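Hangers first, then the clothes: a talk with Thịnh Thái

Thịnh Thái has moved house six times in eleven years, and for the last four of them he has helped other people to do the same. He works from Prestside, mostly alone, and his customers are people who rent one room or two and have no wish to pay for a big van. I met him in September, at a kitchen table, with tea.

I asked him where he begins when he comes into a flat.

"Always with the clothes rack," he said. "People want to begin with the books or the plates, because these look difficult. But the rack is in the way of everything. When it is empty you can fold it or push it, and then you have a floor."

He does not like suitcases for this work. Clothes that hang go into bags, and the hangers go too. He learned this from Gianni Palumbo, an older man who had a small removals firm called Brerkholm and gave him his first job.

"Gianni was very strict with hangers. He said a customer who arrives in the evening and has no hanger will put the shirts on the chair, and they will stay on the chair until Christmas. I laughed, but then I moved to my flat in Phan Street and I did exactly this."

Clothes and hangers at the rack, with a bag for packing:
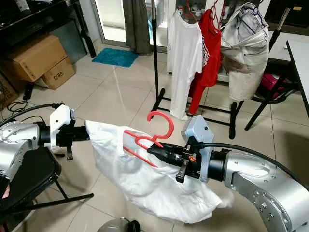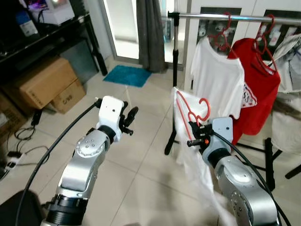

"Thin plastic hangers are good, the cheap ones," he went on. "They weigh nothing. The trouble is the hook. It catches the bag and makes a hole, and then you pull and the hole is a door. So I turn all the hooks to one side, and I do not fill the bag to the top."

How many in one bag? He thinks 30 is too many, although he has seen it done. He stops when he can still lift the bag with one hand. Wooden hangers he ties together with string and carries separately.

He buys his bags from a shop named Hundier, in boxes of 600, and one box lasts him most of a year. He has tried the thick ones, but he prefers to see what is inside. "If I cannot see, I must write on it, and my handwriting is terrible - my wife says also my spelling."

We spoke a little about folding. For T-shirts he doesn't care how it is done. Trousers he folds once, over the arm, and shorts he rolls. A winter coat travels on the back seat of the car, lying flat, and he puts nothing on it.

I wanted to know if customers ever disagree with him.

"Of course. One lady wanted the clothes by colour, and it took us until the afternoon. It was her money. In the new flat she hung them by colour again and she was very happy, so maybe she was right."

When he unpacks, the rack is again the first thing. He puts it together before the bed, and he leaves one part of the bar free for the coat.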